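Section 2: First Transformation (Robot to Vehicle)

Welcome to the good bit! Your Avudden comes packed in robot mode, and the change to half-track is one of the most satisfying we have put together at Drimis. Allow yourself plenty of time on the first go. It feels fiddly at the shoulders, then the whole chest swings round in one lovely movement and you'll want to do it all over again.

Before you start

Work at a table with good light. Take off the rifle and both shoulder launchers and put them to one side. If you have just brought the parcel in on a cold day (our February orders always bring a few letters about tight joints), let the figure come up to room temperature first.

The ratchets in the hips and shoulders click loudly. They are meant to! A click is fine, but a creak means a part is being pushed the wrong way, so stop and go back one step.

Steps

1. Stand the figure facing you with both arms straight down.

2. Fold the fists into the forearms. The small grey door on each wrist opens outwards and closes again over the fist.

3. Pull both shoulders out to the sides until you feel the second click. The first click is only the posing stop, and the chest won't clear the arms from there.

4. Turn the head to face backwards and press it down into the collar. The crest folds flat by itself as the head goes in, which is a bit of design we are very fond of.

5. Lift the chest plate up and over. It becomes the bonnet, and the windscreen comes into view behind it.

CAUTION: The windscreen is clear plastic and less forgiving than the rest. Hold the chest plate by its outer corners and keep your thumbs off the glazing.

6. Swing the arms back and up so the forearms lie along the sides of the cab. The pegs inside the elbows fit the square holes under the doors. Leave them loosely in place for now.

7. Straighten the legs, rotate the waist half a turn and bring the knees together. The tracks should now face outwards.

8. Slide the feet up into the shins and close the heel flaps behind them.

9. Press everything together, working from the rear forwards: legs, waist, elbows, bonnet. The last gap to close is the seam above the front wheels, and it shuts with a very pleasing snap.

Note: if the bonnet sits proud, the head is nearly always the culprit. Open step 5 again and push the head down until the crest is level with the collar.

Fitting the weapons

The launchers plug in behind the cab, one each side, and the rifle slots underneath or on top as you like. Owners of the smaller Villa figure can seat it in the rear bed with the tailgate down. It looks terrific there, like a proper crew on patrol.
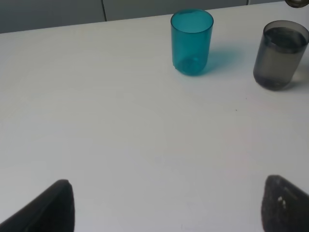

Can I fit the Uvesa trailer while the launchers are on?

The trailer fits with the launchers attached, as long as they point forwards. Clip the hitch on first and then turn them, otherwise they knock against the trailer's front rail.

Loose or tight joints

A stiff shoulder usually eases after a few transformations. For a loose elbow, tighten the screw on the inside of the joint by a quarter turn with a small crosshead screwdriver, test it, and repeat if needed. Please don't oil any of the joints, as oil gets into the ratchets and makes them slip.

Spare parts

Quote the part number with any request. The windscreen is part 976 and the launcher pair is part 800. Missiles are sold in packs of two.

To go back to robot mode, turn to Section 3.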